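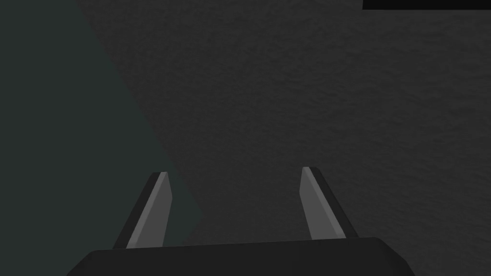 Vol. 62, No. 51

Kitchen robots still wait for their first real shift

Vurkis, 06/02/2025 - The home automation firm Skerell has published new results from its kitchen software, Garby, and the answer to the old question is still "not yet". A machine can take one item in its fingers. Tidying a whole counter is a different job.

Garby practices in simulation, where a dropped cup costs nothing. The company ran 2000 attempts at simple chores such as picking up a can and putting it away, and 800 of them were finished without a mistake. Most failures came when many things stood close together, the company said in its report. 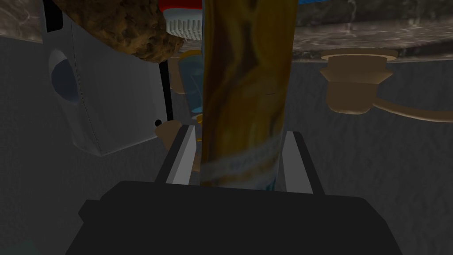
A can held between the gripper's fingers in a simulated kitchen.

Shops are interested as well. Koster, a grocery chain with stores in the region, wants to know if the same software could fill shelves at night. It plans a small trial in September, in one store only, and its staff will continue to do the normal work during this time.

Skerell does not give a date for a home product. The firm says that wiping, rinsing and sorting are next on its list - and that washing dishes by hand will stay a human task for now.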